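Notum Opens Nidasetti to Everyone, and Yes, You Can Drive the Arm Yourself

Nov 14, 2021

Hi, I'm Lena Kwiatkowski, and I get to write the announcements at Notum. Usually that means a page of version numbers. Today it's something I've been itching to talk about since January: Nidasetti, our tool for teaching a robot arm a job by doing the job yourself, is out of private testing and open to anyone who wants to sign up.

If you've followed us for a while, you know how we got here. Our first release only did hand guiding. You grabbed the arm, leaned on it, walked it through the motion and hoped your elbow didn't get into the recording. People liked it (I still like it, it's a great way to spend an afternoon) but it meant you had to be standing next to a robot. Plenty of the folks who wrote to us didn't have one to stand next to, or had one that was busy all day earning its keep.

So the new release adds remote control. You hold a small handset, the arm on your screen follows your wrist, and a squeeze of the trigger closes the fingers. Every run is saved as a demonstration you can replay, trim or throw out. You can do it with a real arm in another building, or with a simulated arm and no hardware at all, and the two kinds of recording sit side by side in the same project.

Our testers put in 170 hours over the private phase and left us 600 saved demonstrations, and wow, did they find things. Trigger lag was the big one. Valentin Bachmann on our controls team rewrote that piece twice, and the second version is what ships. The other complaint was about viewpoint. Folks wanted to see what the gripper sees, so we added a wrist view that rides along with the hand. It takes a few tries to get used to, and then you won't want to go back to the room camera for close work. I sure didn't!

My own favorite practice task is the simplest one in the starter set: a piece of wood on the floor, go get it. There are 14 starter tasks in all, and I'd begin with this one. You line up from above, ease forward with the jaws open, and try to stop fiddling. The fiddling gets recorded too, which is a humbling thing to watch on replay.
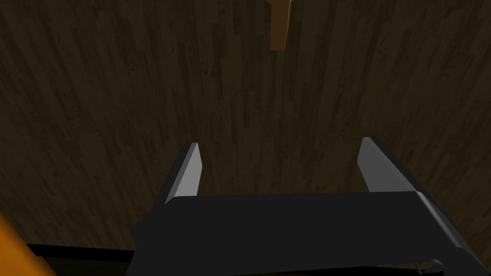 Genowefa Kaczmarczyk wrote back after her first evening with the release that slow demonstrations had been the wrong habit for her, and that her recordings got cleaner once she stopped pausing to think in the middle of a reach. She'd also like a way to mark a bad grasp without deleting the whole run. That request is on our list, and I've moved it up.

Hand guiding stays, by the way. A few people asked me nervously whether we were dropping it, and no, we're not. Aniela Górecki in support still recommends it for anything where you need to feel the contact, such as pushing a peg into a tight hole, and she's putting together a short guide on mixing both methods in one project. Look for it in January.

Some practical stuff. Nidasetti is free for single users with up to 2 projects. Team plans are handled by our partner Dukavance, who can also help you connect an arm you already own. Existing testers keep their accounts and their recordings, and you don't need to reinstall anything, just update when it asks. Handsets from the private phase will work too, once you've run the pairing step again.

Press questions, demo requests and plain old complaints can go to Urszula Czerwiński in the Notum press office. If you'd like to try the remote setup before you write about it, tell her which you'd prefer, real arm or simulated, and she'll book you a slot.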